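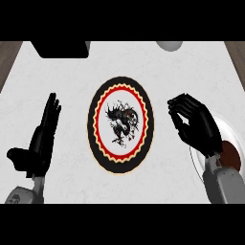

3.2 诱捕数据怎么来的，以及我为什么不太信第一批

先交代一下背景。我做蟑螂监测快十年了，一直觉得粘板计数这件事被大家想得太简单。板子放下去，过几天收回来，数虫子，填表，好像就完了。可是同一间厨房，板子贴着冰箱压缩机放和贴着水槽柜放，数出来的东西根本没法比！所以这一节我想把布点和计数的过程讲得啰嗦一点，读者要是只关心结果，可以直接跳到3.3。

调查选在Brendcombe的老住宅区，一共30户，全是带小厨房的公寓，楼龄都不短。我们从六月开始放板，每户的点位固定在四处：灶台后侧、水槽下柜、冰箱背面，还有卫生间管道井旁边。点位一旦定下来就不再挪动，住户搞卫生时碰歪了也要在记录表上写一笔（这一条后来救了我好几次）。粘板用的是Korkia的无饵型，没有加诱剂，我宁可少抓一些，也不想让气味把隔壁的虫子引过来，把户与户之间的差别抹平。

整个调查期收到德国小蠊2,094只，若虫占了多数。这个数字看着挺漂亮，但我得老实说，它在各户之间的分布极不均匀，有2户贡献的数量高得离谱，把它们拿掉以后，整体的曲线马上就矮下去一大截。图3.2画的就是去掉前后的两条累积曲线，横轴是按捕获量从高到低排好的住户，纵轴是累积捕获数。虚线是全部住户，实线是剔除之后的。我在正文里两个版本都报告，后面的模型则一律用全部住户拟合，把户别当随机效应来处理。

图3.2 各户粘板捕获量的累积曲线（虚线：全部住户；实线：剔除捕获量最高的2户）

说到第一批数据。最开始几轮是Gumaro Trujillo和我分头计数的，他习惯把断肢和空卵鞘旁边的残体也算作一只，我则只算能看到头部的个体。我们俩各数各的，数了好一阵子才发现口径对不上，那天下午真是有点崩溃。补救办法是把所有还留着的板子翻出来，统一按“可见头部”的标准重新数一遍，重数时遮住住户编号。个别板子已经发霉，实在没法辨认，就按缺失处理，没有拿旧数字去填。所以如果有人拿我们早先在Loveo工作坊上讲过的初步结果来对照，会发现对不上，请以本文为准。

若虫龄期的划分也要说两句。我原本想分得细一点，后来发现粘板上的虫体常常变形，体长量出来误差太大，只好合并成小龄和大龄两档。这样做损失了一些信息，可至少两个人分出来的结果能对得上。还有几只疑似褐带蠊的个体，翅斑看不清楚，我没有把它们放进上面的总数里，单独列在附表里了。

统计上没什么花哨的。捕获数过度离散很明显，所以用的是负二项混合模型，固定效应包括点位、楼层和住户自报的垃圾清运频率，置信区间由自助法给出，重抽样1,000次。垃圾清运频率这个变量我其实很犹豫，毕竟是住户自己说的，谁会承认自己好几天不倒垃圾呢？但审稿前的几轮讨论里大家都想看它，我就留下了，读者解读它的系数时请多留个心眼。

最后提一下Bastos那栋楼。它在调查中途做过一次全楼的凝胶饵剂处理，物业事先没有告诉我们，我是收板时在柜门铰链上看见饵点才知道的。处理之后的记录我没有删，在模型里加了一个处理前后的哑变量。如果把这栋楼整个拿掉，点位效应的方向不变，水槽下柜仍然高于其他三处，只是区间宽了一些，具体数值放在附表里。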